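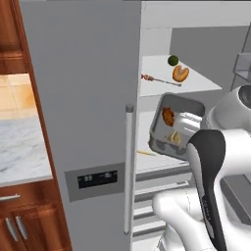
Filtik is a student robotics competition held each February in simulation. Teams of four program a robot arm to do household tasks in a virtual kitchen, such as moving a tray of food at an open refrigerator. Each team has 60 minutes and is marked on 9 tasks. The contest was founded by Skarphéðinn Hafþórsson as a class project at Laxdal and later opened to other schools. Jolán Major wrote the current rules. The most recent contest had 18 teams.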